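Workshop Talk > Builds in progress > Humanoid sheet metal handling, shared shop build

Page 2 of 2

varanberg_nesma
Posted 2 October 2024

Update on the arm stiffness. I swapped the wrist coupling on the right side and reran the pick from the fixture tray. Deflection at the fingertips with the stamped bracket held by one end is down to 2 mm. It was almost three times that before. Controller is still the Pudateck board with stock firmware, and the torque limits are unchanged.

Remaining problem is the lift angle. The part comes off the tray steep and the planner wants to level it before it moves anywhere. I would like to leave it steep and save the motion.

mudassar_m

Leave it level. If you carry a part like that by one end at a steep angle, all the moment goes through the finger pads, and your pads are the weakest thing in the chain. I went through a set of 17 on my own hand before I gave up and slowed the wrist down.

varanberg_nesma

The flange gives the fingers something to close on. I don't see rotation in the grip at current speed. Log from the last run is 1287 samples, and the slip estimate never leaves the noise floor.

mudassar_m

Slip estimate from motor current? Then it won't see slow creep. Put a paint mark on the part at the finger edge and check it after an hour.

iresha_a

Agree with Mudassar about the paint mark, disagree about leveling. Leveling a long part over a table means sweeping the far end through a bigger arc, and the far end is what hits things. Steep and slow is fine.

Question for Nesma: are you localizing from the floor or from the table? Page 1 said floor tape and then you stopped mentioning it.

varanberg_nesma

Both. Tape squares on the carpet for the base position, tray edge for the pick. The squares are yellow because that is what the shop had. The head camera finds the corners well enough when the squares are empty. If someone leaves a box in one, the fit goes bad and it falls back to odometry.

Carpet is the bigger issue. Low pile, but the wheels still sink differently depending on load, and the base ends up off by more than the tray search window allows.

fulop_akos

Why not fix tags to the table legs and drop the tape? You have open frames standing right there. Tubes don't move when somebody walks through, and tape edges wear.

varanberg_nesma

Tried that in January. Polished stainless under overhead lights is bad for this camera. The highlights on the tubes read as edges and move with the viewpoint. A flat tag on a round tube needs a bracket, and the frames get borrowed for other jobs anyway.

ladan_t

The frames getting borrowed is a fair reason. The highlights are not. Lock the exposure and drop it a stop. I did the same thing on the Olmedo cell and had no trouble with bare steel after that.

varanberg_nesma

Exposure lock is on the list. With it dark enough for the tubes, I lose the black part. Matte black on a gray tray is already low contrast, and the openings are what I use to get orientation.

fulop_akos

Post a view from the head with the part up. Hard to argue about contrast in the abstract.

varanberg_nesma

Auto exposure, part in the hand, tray still on the table.

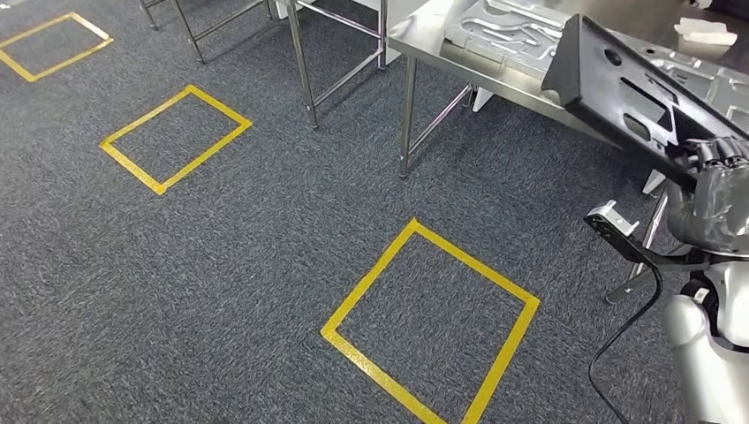 Replies to the head view

ladan_t

OK, I withdraw half of it. There is less separation on the black sheet than I assumed, and the gray reflections on it are doing most of the work. I would still try two exposures, one for the base fit and one for the pick. They never run at the same time.

iresha_a

What is the plan for the cable off the lower gripper? It reaches the carpet. First time the base turns with that hanging, you will drive over it.

varanberg_nesma

Known. A retractor is ordered from Povport, part 995 in their list. Until then the base is parked before any arm motion starts, and I unplug that gripper for driving.

mudassar_m

Unplugging by hand is a procedure you will forget once. Put an interlock on the connector.

fulop_akos

Seconded. Also, the nearest square runs out of view at the bottom corner. Is the fit using three corners there or guessing the fourth?

varanberg_nesma

Three, and it weights the middle square higher. Two-exposure test is next, then the paint mark. I'll post both logs.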